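Plaliven finally puts a date on the second album

Rilcombe doom band Plaliven has announced that its second album, Hemmin, is finished, mixed, mastered and in the hands of a pressing plant, four years after the band first told a crowd it was "pretty much done." The record will be out as soon as the vinyl is. For anyone who has tried to get vinyl made lately, that sentence should be read with some patience.

The announcement went up on the band's page overnight and consisted of the album title, a track list and the word "sorry."

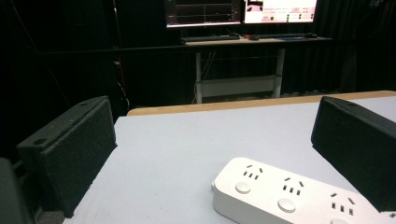
Filed 5 January 2023 | 2 min read

Hemmin runs to four songs, the shortest of which is longer than most punk EPs. Singer and guitarist Kanokwan Thepsuriya calls it the band's pop record. The opener, "Grarnley," is named for the town where the group played its first show, to an audience made up largely of the other bands on the bill, and it takes its time getting to the first chord. When the chord comes, it stays for a while.

Fans of the debut will remember that it was recorded in a single night and sounded like it. The new one took considerably longer. Drummer Pichit Thongsuk recorded his parts twice, the second time after deciding the first lot were too fast, a complaint not previously made about Plaliven by any living listener. Bass was done in a week. Vocals were done in December, after the lyrics were, which the band describes as a change in working method.

The first pressing is 500 copies on black vinyl. Of those, 491 will go on sale through the band's own store, and the other nine have been promised to people who helped pay for the studio and have been asking about it ever since. There will be no colored variants, no splatter, no deluxe edition with a cloth patch. Thepsuriya says the band looked into a clear version and found that it cost more and sounded the same, only you could see through it. A cassette is planned, to nobody's great surprise, and the digital version will come out alongside the LP.

A single, "Low Water," is streaming now. It's the one with a chorus. There is also a melody on top of the riff, played on what the credits list as "organ (borrowed)," and the whole thing comes in under nine minutes, so radio should be all over it.
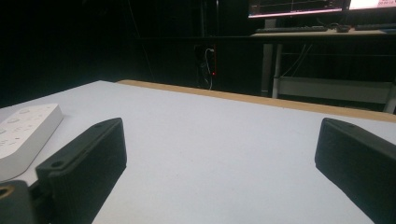 Oi-ling Au writes in the comments that "Low Water" has been in the live set since before the first album came out, that it used to be twice as slow, and that she misses the old ending, where everybody just stopped playing one at a time until the feedback gave up. She has preordered two copies anyway.

The old ending is gone, sadly. The band has a release show booked in Rilcombe at a room that holds 326, with a date to be confirmed when the records show up. Tickets will be sold at the door. Hemmin will be played in full and in order, followed by a short break and then, if the curfew allows, one song from the debut. Bring earplugs and eat first.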